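Ticket 1509: Box sizes print wrong on packing slips, and the shipping quote follows them
Opened by: Kagiso Nkuna
Product: Nivent Orders, desktop version
Priority: Normal
Status: Closed

First message, 9:14 in the morning

Hello, and thank you in advance to whoever picks this up. I run the orders desk at Van der Merwe, a small mail-order shop for household odds and ends, and we have been on Nivent since we outgrew our spreadsheet. I am fond of it, I should say that first, because the rest of this is going to be a complaint.

Since the March update, the box dimensions on our packing slips come out in the wrong order. We enter them as length, width, height, the way they are printed on the boxes themselves, and the slip gives them back as height, length, width. At first I thought I had typed them in wrong (it would not be the first time), so I deleted one of our box types and set it up again with my glasses on. Same result. The trouble is that the quote from our carrier, Uvura, is pulled from the slip, and Uvura is particular about which side is the height. A shallow box becomes a tall narrow one in their eyes and goes into the "upright handling" band, where it costs quite a bit more.

What I have tried so far: restarting the program, restarting the computer, re-entering the box type, printing to a different printer, and printing to a file. The file shows the same wrong order, so I think we can let the printer off the hook.

I am happy to stay on the line with somebody if that is easier. Mornings are best.

Warmly,
Kagiso

Reply from Nivent support, 10:40

Hi Kagiso, thanks for such a thorough write-up. Could you tell us three more things? Which units are you using, are the affected box types ones you made yourself or ones you imported, and could you attach a photo of a box with its printed size so that we can compare it with your entry?

Reply from Kagiso, 11:25

Of course! Units are millimeters, and always have been. The box types are a mixture, which I had not thought about until you asked. The older ones I typed in by hand years ago, and the newer ones came in through the import sheet when we opened our second packing room, in Miltitz. I will go through and see whether it is one kind or the other that misbehaves. It may take me until after lunch because the list is long and half of it has nicknames instead of proper codes — we have one called "the good one," which I am sorry to say is my doing.

The size we enter for the box in the photo is 315, 230, 115. The slip says 115, 315, 230.
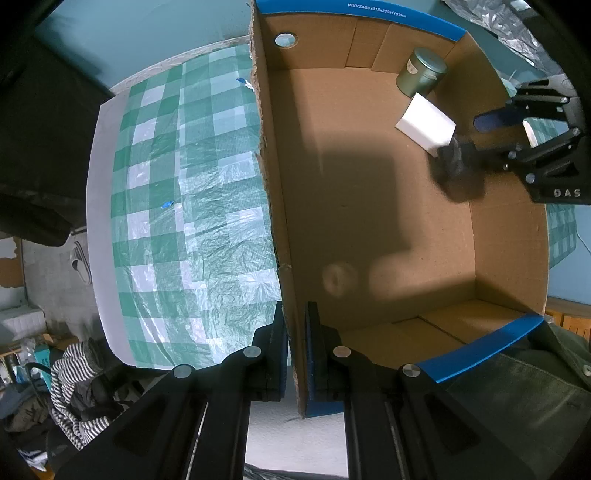
Attachment 1: open box, size printed on the blue band at the far rim

I also measured one with a tape, in case the printing was at fault, and it agrees to within a hair. So the box is telling the truth and the slip is not.

Reply from Kagiso, 2:05 in the afternoon

Me again, with results. Every box type that came from the import sheet prints in the wrong order. Every one I typed by hand prints correctly, with one exception, and that is the one I deleted and set up again this morning. I puzzled over that for a good while with a cup of tea. Then I remembered that I had used the "Copy from existing" button to save myself the typing, and the one I copied from was an imported one. Could it be carrying something across that I can't see on the screen?

To test it, I made a brand new type from a blank form, same three numbers, and printed a slip. Correct! I nearly cheered. I would still rather not redo them all by hand if there is a quicker way, as there are around 60 of them and the afternoon collection waits for no one.

Reply from Nivent support, 3:30

That is a great find, and it points us right at the cause. Imported box types keep a hidden "axis order" setting from the sheet. Before the update the slip ignored it, and now it reads it. Copying a type copies the setting too. Please try this:

Go to Settings, then Packaging, then Box Types.
Click the small gear at the top right and turn on "Show advanced columns."
Sort by Axis Order. The imported ones should say HLW.
Select all of those, choose Edit Selected, and set Axis Order to LWH.
Save, then close and reopen the order window before you print.

The last step matters, as open orders hold on to the old setting until the window is reloaded.

Reply from Kagiso, 4:10

Well, that took me all of 2 minutes, after the day I have had with it. I printed slips for three different box types and they are all in the right order, and the Uvura quote for the shallow one has dropped back to the normal band. I did forget to reopen the order window the first time and had a small moment of despair, so thank you for spelling that part out.

Two leftover questions. If I import another sheet, will it go back to HLW? And is there any way to fix the slips on orders that have already been quoted but not collected?

Reply from Nivent support, 4:35

For now, yes, a new import will bring HLW back unless you add a column called axis_order to your sheet with LWH in every row. We have logged the default as a bug. For the quoted orders, open each one and click Refresh Quote. The slip reprints with it.

Reply from Kagiso, 4:50

Column added, quotes refreshed, and I have written to Miltitz so that they don't import from their old copy of the sheet. Please go ahead and close this, and thank you again for your patience with my long messages.

Ticket closed by requester.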